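Bedspread

A bedspread is the big decorative cover that goes over everything else on a bed, pillows included if you like it that way. It's usually a single layer or a thin quilted one, and it normally hangs down close to the floor on three sides. I've been keeping this page of my household textiles encyclopedia going for 11 years now, and it's still the entry I get the most mail about, so I've let it grow longer than the ones on dish towels and doilies.

Name

The word used to be spelled "bedspread" and "bed-spread" side by side, and older books also call the same thing a counterpane or a coverlet. Counterpane comes to us through French from a Latin phrase for a stitched quilt, and I love it, but I've never heard a living person use it in a store. Coverlet is trickier. Plenty of sellers use it for a smaller cover that stops partway down the mattress and leaves the pillows out, and that's how I use it on this site. My friend Helge Åberg disagrees and calls everything a coverlet (we've stopped arguing!).

How it differs from other covers

A comforter is thick and filled, and you sleep under it. A duvet is an insert that lives inside a removable cover. A quilt is three layers stitched together, and it can do the job of a bedspread if it's big enough. A blanket is mostly about warmth and isn't expected to look like much. The bedspread goes on top of all of these and comes off at night, or gets folded to the foot of the bed, or (my house) gets kicked onto a chair.

Common kinds

Chenille bedspreads have tufts of soft yarn raised on a plain cotton ground. They were a huge cottage business in north Georgia in the early twentieth century, and people hung them on lines beside the highway to sell to passing drivers. Peacocks were a favorite design, and I'd give a lot for a good one.

Matelassé is woven so that it looks padded and stitched when there may be hardly any padding in it at all. It washes well and it's the one I suggest to anybody buying a first bedspread.

Candlewick is white thread on white cloth, worked in knots or tufts. It's lovely, and it catches on every ring and watch in the building.

Crochet bedspreads are made in squares or motifs and joined up afterward. The one I learned on took 257 squares, all worked separately, and I finished it in September of the year after I meant to. It weighs a ton.

Printed cotton spreads are the light ones, and India has a very long history with them. Block-printed cloth from Rajasthan and Gujarat traveled all over the world, and European printers spent ages trying to copy the colors. Tarun Prajapati, who helped me rewrite this part, has a soft spot for the old floral borders and says the corners are where you can judge a printer — if the border turns the corner cleanly, somebody planned it.

Size

Makers don't agree on sizes, which drives me up the wall. Measure your own bed with the sheets and blankets on it. Take the width of the mattress, then add the drop on both sides, and for the length add the drop at the foot plus extra if you want to tuck it under and over the pillows. My mattress is 13 inches deep with 8 more inches of frame showing, so a "full" spread that looked generous in the package left me with a sad little gap.

Patterned or plain

Plain spreads look crisp on day one and then show every crumb. Patterned ones are far more forgiving for a bed that gets used as a table, a desk and a place to drop clothes, and they give you something to pick a curtain color from. I've had both and I keep going back to pattern.

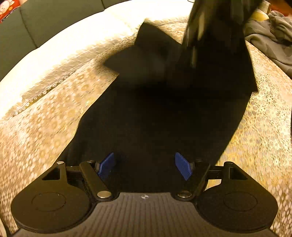
A patterned bedspread with a large piece of black fabric lying on it.

Care

Cotton spreads can mostly go in a washer, but check that yours fits with room to move, and use a big machine at the laundromat if it doesn't. Dark prints should go in cold the first few times, by themselves. Chenille likes a gentle cycle and a good shake before drying. Crochet should dry flat — hang it wet and the weight will pull it long and skinny. Store spare spreads folded in a cotton sheet, and refold them along different lines now and then so the creases don't set.

See also: Blanket, Candlewicking, Comforter, Coverlet, Dust ruffle, Pillow sham, Quilt

Last revised April 2, 2026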